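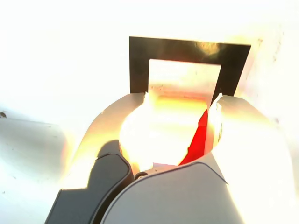 Maricruz Becerra asked after the last session whether a river gauge that reads the same level in October and in March must also give the same discharge. It need not, and the notes for this part of the course deal with the causes.

Unit 4: Stage and discharge

4.1 Definitions
Stage (h) is the height of the water surface above a fixed datum. Discharge (Q) is the volume passing a section per unit time. Stage is logged continuously; discharge is measured at intervals and related to stage by a rating curve.

4.2 Form of the curve
Q = C(h - a)^b
where a is the stage at zero flow, and C and b are fitted. Take logs of both sides and plot. A break in slope usually marks a change of control, for instance where a weir drowns.

4.3 Shifts
Weed growth raises the stage for a given discharge. Scour lowers it. On a rising flood the water surface is steeper than on the falling limb, so the plotted points form a loop.

4.4 Worked data: Jevulham station
Catchment area 823 sq km. The curve rests on 19 gaugings, the highest taken at 40 cumecs. Values above that are extrapolated and must be flagged in your tables. The Kotura record has no summer gaugings and should not be used for Exercise 2.

Exercise 2
Fit a, b and C for Jevulham. Plot the residuals against date. Hand in to Sachiko Mizuno by 4 pm.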